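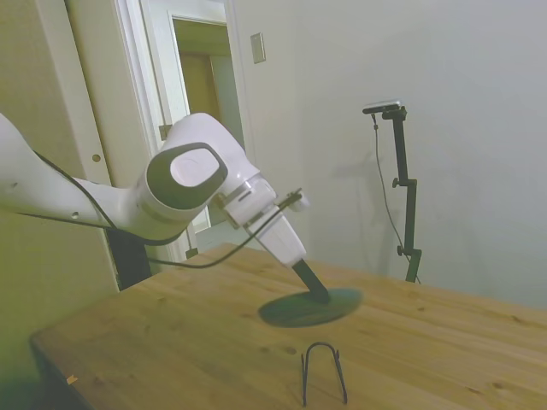
A light wooden table, and a dark oval disc lying on it.

The Table Came Back

Urwood had one good table per house, once. You ate at it, did homework at it, laid out the sewing on it, argued about money over it. Then came the counter. The island. Stools. The tray on the knees in front of the TV. And the table went to the garage with paint cans on top.

Now they're coming out again. Adhiambo Kashindye sees it from her shop on the hill, a narrow place with sawdust right up to the door. Repairs mostly. She used to do chairs, chairs, chairs. Since February it's been tables. Wobbly ones, burned ones, one with a family's heights scratched along the underside because a grandfather thought the wall was too good for it.

"People want me to make it new," she says, not looking up. "I say, do you want new or do you want your table."

Mostly they want their table. They just need to hear it said.

Her way of working is slow and a bit rude. She'll ask how you eat. Whether the kids do their drawing there. Who sits at the end. Someone who wants a finish like glass gets sent down to Drillthorpe, where a place will pour it on for you, and good luck with the first hot pan. She uses oil. Rag, wait, rag again. 8 coats if the top is thirsty, and it always is after a garage.

Price? Fair. Not cheap. A full strip and re-oil takes her 2 weeks, longer if a leg has to be made. The waiting list is a school notebook hung on a nail.

Brian Wanyama was on that list. Drives a delivery route, home at odd hours, four people in the house who hardly ever sat down together. His mother's table had been standing on its end behind the water heater for 14 years. He nearly sold it. A dealer offered him $2,000 and he had the guy's number in his phone, all set, and then his daughter asked if it was the one from the photo with the cake.

So it went up the hill instead.

It came home in the spring and they had to move the couch. Then the couch had to go. Brian is still a little sore about the couch. But dinner is at the table now, or breakfast is, depending on his shift, and there's a puzzle living at one end that everybody eats around. Soup has been spilled on it. A marker went through the paper. He called Adhiambo in a panic over the marker and she told him to leave it alone.

I went over there to ask about wood and ended up talking for an hour about his mother. That kept happening, all over town. Ask a person about a chair and you get a chair. Ask about the table and out comes the uncle who carved his initials, the Christmas with the flu, the bills spread out in rows, who cried and who pretended not to see.

Some practical stuff, becuase readers always write in. Wipe it with a damp cloth, not a wet one. Dry it after. Keep it away from the radiator. Coasters if you must, Adhiambo doesn't own any. Re-oil when water stops beading. A dent can be lifted with a wet towel and a warm iron, but try it somewhere hidden first, and go easy. A scratch you can sand. Or leave it.

She left the heights on that one, by the way. Cleaned around every line with a toothbrush. The family picked it up late in the afternoon, and before it even got to the truck they had it upside down on the sidewalk, the smallest kid standing next to it, and someone hunting thier pockets for a pencil.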